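Skollitz Dual-Arm Cable Kit: Wrist Harness Guard, Rev. 2

Product page / Safety and service information
Last updated Saturday, March 22, 2025

The Skollitz wrist harness guard is a replacement part for dual-arm cells that sort and transfer coiled cable. It replaces the open harness clip supplied with the Rev. 1 kit. Owners of Rev. 1 kits should read the fault notice below before running the cell again.

Fault notice

In August, a cell operated by Fodier stopped during a cable transfer. A coil slipped over the right wrist and pulled on the gripper harness. The gripper lost its position signal and closed at full force. The arm controller did not read this as a fault and continued the move for 2 seconds before the torque limit tripped. There were no injuries. The harness connector and one finger joint were replaced.

Inspection by Ojo, our service partner, traced the fault to the open clip. With the wrist angled inward, a loop of cable could enter the clip and bear on the signal wires. The controller setting for signal loss had been left at "hold last command," the factory default for Rev. 1.
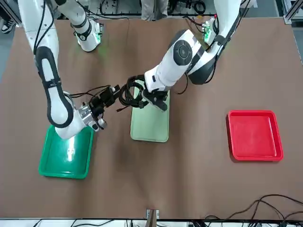

Two-arm cable handling over trays, with a coiled cable between the grippers.

Transfers between grippers carry the highest risk of snagging. The coil is close to both wrists, and a free end or connector can swing into the harness as the arms separate. Single-arm picks from a tray have not produced the fault in our tests.

What has changed in Rev. 2

The clip is now a closed sleeve with a smooth outer face. The sleeve covers the harness from the wrist joint to the gripper plate. The signal-loss default is "stop and release drive power." Gripper speed during transfers is limited until both position signals have been confirmed.

Specifications

Sleeve inside diameter: 22 mm
Harness length: 850 mm
Fasteners: 6, supplied
Controller software: Zekudau cell package, current release
Fits: Skollitz left and right wrist mounts

Installation

Shut off and lock out drive power before removing the old clip. Support the gripper; it may drop when the brake is released. Check the full length of the harness for cuts, flattened spots and exposed conductor. Do not fit the sleeve over a damaged harness. After installation, move each wrist through its full range by hand and confirm that the harness does not pull tight.

Set signal loss to "stop and release drive power" on both arms. The setting is stored per arm and is not copied from left to right.

Limits of use

The guard does not make the cell safe to enter during operation. Keep people outside the reach of both arms while drive power is on. Route loose cables on the tabletop away from the transfer zone. The sleeve is not rated for coils with bare wire ends.

Ordering

Sold in pairs. Rev. 1 owners may request a pair at no charge by sending the kit serial number to Skollitz service. Rev. 1 clips are no longer supplied as spare parts.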